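Zuweira Tetteh
2022年1月18日

4.3 双腕プランナの再計画と衝突判定

前節の成功率だけを見れば、Dimtonプランナは十分に実用的だという印象を受ける。筆者はこの読み方に懐疑的である。全1139試行のうち、物体がトレイの縁や隣の物体に接した状態から始まるものは43試行しかなく、平均値はほぼ易しい配置で決まっている。小型の箱やポケットティッシュのような軽い包装品では、把持前のわずかな接触で姿勢が変わり、認識結果はすぐに古くなる。

Dimtonは左右の腕の軌道を別々に生成し、後段で時間方向にずらして干渉を避ける。この方式は両腕の作業領域が離れていれば問題ない。しかし図7のように双方のグリッパが一つのトレイに寄る場合、待機側の腕がもう一方の接近経路を塞ぐことがある。Dovbridge版の実装では再計画の上限を250 msとしているが、この値の根拠は文書のどこにも示されていない。 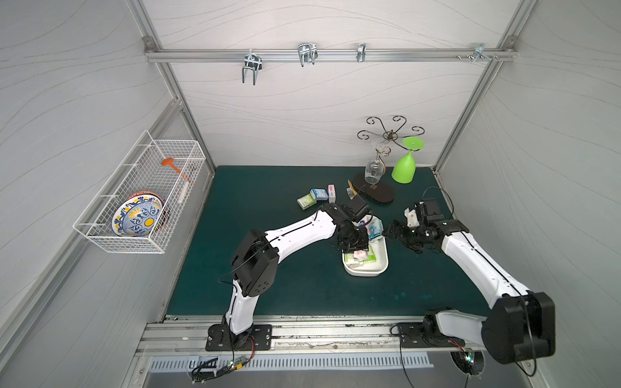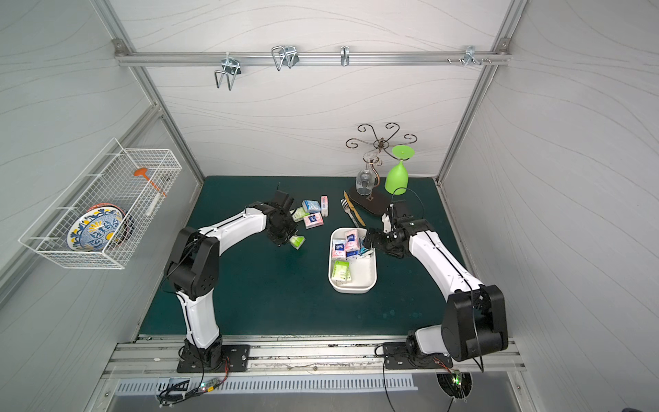 図7 双腕による包装品の操作。両図とも中央付近に白いトレイ、奥にグラス用ラックがある。

4.4 認識誤差の切り分け

失敗の原因を計画側に帰すか認識側に帰すかは、ログの粒度に左右される。Jabłońskaの姿勢推定器は信頼度を出力するものの、プランナはこれを閾値処理にしか使わず、推定の分散は捨てられる。そこで本研究では、記録済みの点群を再生し、姿勢に人為的な誤差を加えて計画だけをやり直した。誤差を2 mmに抑えた条件でも、隣接物体との衝突判定は試行ごとに揺れた。

透明なグラスの扱いにはさらに疑問が残る。図7のラックに下がるような透明物体は深度が欠けやすく、衝突地図では空き空間とみなされかねない。Dumholmの補完モジュールは欠損を滑らかに埋めるが、埋めた値が正しい保証はない。公開されている評価も、不透明物体の結果を合算した数値にとどまる。

以上から、6月版のソフトウェアとの比較では成功率を単独の指標とせず、再計画の回数と打ち切りの理由を併記する。打ち切りを失敗に含めるかどうかで両版の順位が入れ替わるため、表5には両方の集計を載せた。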